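Clisdale Two-Bay Steel Shelving: Review After a Season of Use

By Tomos Bellis
May 16, 2025

I bought the Clisdale two-bay unit to replace a set of wire racks that had started to lean. The shop I help run sells cold drinks, chips and sandwiches to people on their way to the ferry, and most of our back stock is bottles. Bottles are heavy. The old racks were fine with paper towels and bad with everything else.

The Clisdale cost $307 with delivery. It came in two flat boxes, one per bay, and each box took two of us to get through the door. The cardboard on one was torn at a corner but the parts inside were not marked.

Assembly

There are no bolts in the main frame. The beams have hooked ends that drop into slots in the uprights, and you knock them down with a rubber mallet. You have to supply the mallet. Puspita Chong and I put the first bay together in the time it took to drink a coffee, then lost most of an hour on the second because the shared middle upright has a top and a bottom and the instructions do not say so. Look for the end with the smaller slots. That end goes up.

The feet adjust by hand. Our floor drops toward the drain, and I had enough thread to level the unit with a little to spare. If your floor is worse than ours you will need shims.

Wall brackets are included, but the screws are meant for wood studs. We have block walls and had to buy anchors. Do not skip this step if you plan to load the top shelves.

In use

The maker lists 100 kg per shelf, spread evenly. I have no way of testing that and did not try. What I can say is that ours have been full of bottles for months and I can't see any bow when I lay a straightedge along the front beam. The shelf panels are folded steel, and they make a loud pop the first time you put weight on them. It startled Puspita, but it has not happened again. 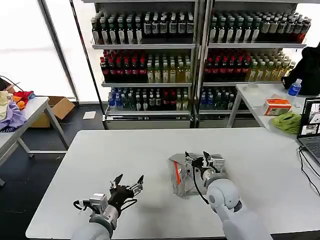 White shelving behind the table, stocked with bottled drinks.

The shelf height is set in fixed steps. With our tall bottles, one step is too tight and the next leaves a gap you could lose a hand in. Half steps would fix it. The Flanik unit I looked at before ordering does have half steps, but it only comes in dark gray and I wanted to keep the room bright. White was the better choice for us.

White does show dirt. Syrup drips dry to a brown line and you notice every one. A damp cloth with dish soap takes them off, and so far the paint has held up to weekly wiping. There is one chip on a front beam where a crate caught it. I touched it up with appliance paint and the match is close.

Things I would change

The panel edges are folded over at the front and back but left plain at the sides. Wear gloves while you build it. I also wish the unit came with some kind of front lip or rail. Prera sells a clip-on rail that is supposed to fit, and Agathe Roussel at the bakery next door uses it on hers, but she had to file the clips down first.

Spare parts are slow. I ordered an extra shelf in September and it took seven weeks, with one email in all that time - and that was a receipt.

Should you buy it?

For heavy stock in a small back room, yes. It is stiff, it cleans up well, and the price is fair. If you need to move your shelves up and down often, or you store a lot of different bottle sizes, look at the Flanik first. I plan to add a third bay next to these two once the old freezer goes.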